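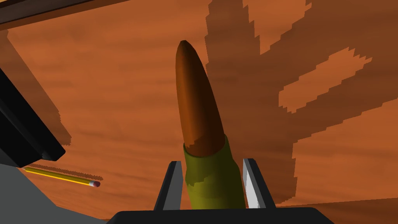
*Figure 1. Large cartridge with a copper-like tip and an olive-green casing, held upright between two gripper fingers.*

# Unit 4: The Household Inventory in Estate Administration

Instructor: Svenja Hämmerli
Revised January 11, 2020

## 4.1 Purpose of the inventory

An inventory is a written list of the personal property a person owned on the date of death. It is prepared by the executor or by someone the executor appoints in writing. The court uses it to establish the size of the estate, and the heirs use it to check that nothing has been left out. Students should be able to distinguish the inventory from the appraisal. The first records what exists. The second assigns a value, and it is normally signed by a different person.

For the purposes of this course, personal property includes furniture, clothing, books, tools, artwork, collections, vehicles and cash kept in the home. It does not include the building or anything permanently attached to it. Built-in shelving, for instance, passes with the house unless the will provides otherwise.

## 4.2 Order of work

The inventory is taken room by room. Each room receives a letter and each entry a number, so that entry C-14 can be found again months later by a person who was not present. Closets are treated as part of the room they open from. Attics, garages and storage units are listed last under their own letters.

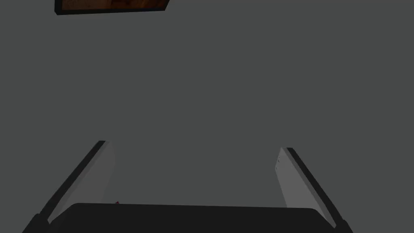 Entries of low value may be grouped. A line such as "kitchen utensils, one lot" is acceptable. Grouping is not acceptable for jewelry, coins, firearms, ammunition, signed artwork or any item named in the will. Firearms and ammunition are also subject to separate rules on storage and transfer, and the executor must consult the local authority before moving them.

## 4.3 Case study: the Lehner estate

Mathias Lehner died in December and left a house, a savings account and the contents of both floors. His will named two heirs, Libor Zelenák and Florian Grabner. The executor, Amirhossein Zarei, engaged the firm of Widmer to prepare the appraisal. The completed inventory ran to 426 entries. Of these, 234 were books listed singly at the request of one heir. The remaining household goods were appraised at $2,397, and a mantel clock not mentioned in the will was appraised separately at $1,717.

Mr. Grabner objected that the clock had been given to him during Mr. Lehner's lifetime. He produced a letter but no receipt.

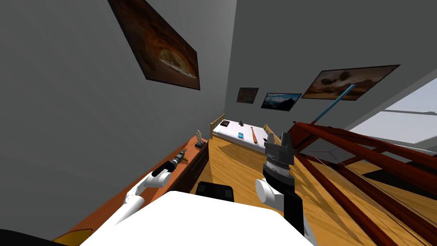

**Should a disputed item be left off the inventory until the dispute is settled?**

It should be listed, with a note stating who claims it and on what grounds. The listing does not decide ownership.

The clock was therefore entered with a reference to the letter, and a copy of the letter was attached as Exhibit 2. The heirs later settled the matter by written agreement.

## 4.4 Artwork and framed items

Framed items are measured without the frame, height before width. Record any signature, label or inscription, including those on the reverse.

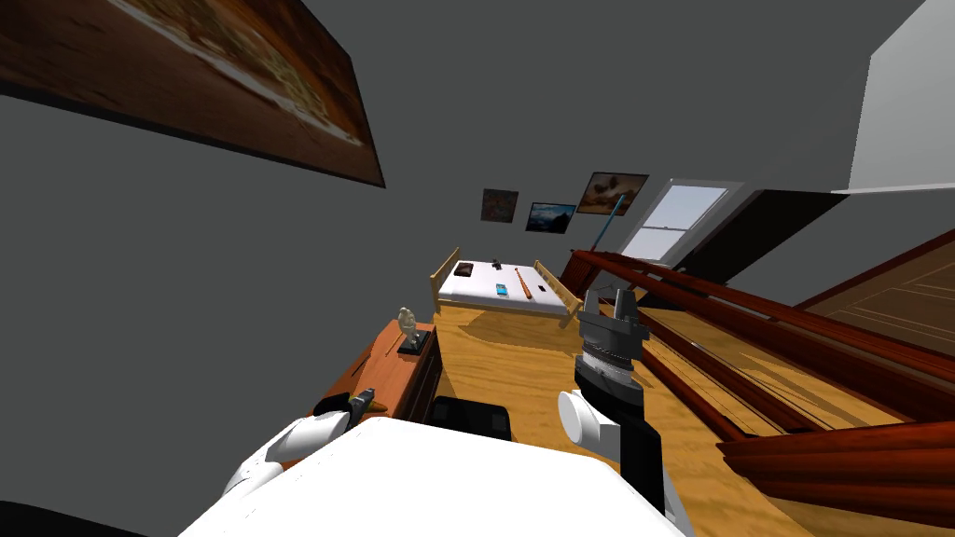
Where the maker is unknown, the entry should say so. Terms such as "attributed to" or "school of" are reserved for the appraiser and may not be used by the executor.

## 4.5 Assignment

Read Chapter 6 of the course reader. Prepare a one-room inventory of no fewer than twenty entries, using the form in Appendix B, and attach a signed statement of the date on which the room was examined. Submit both pages to the department office before the next class meeting.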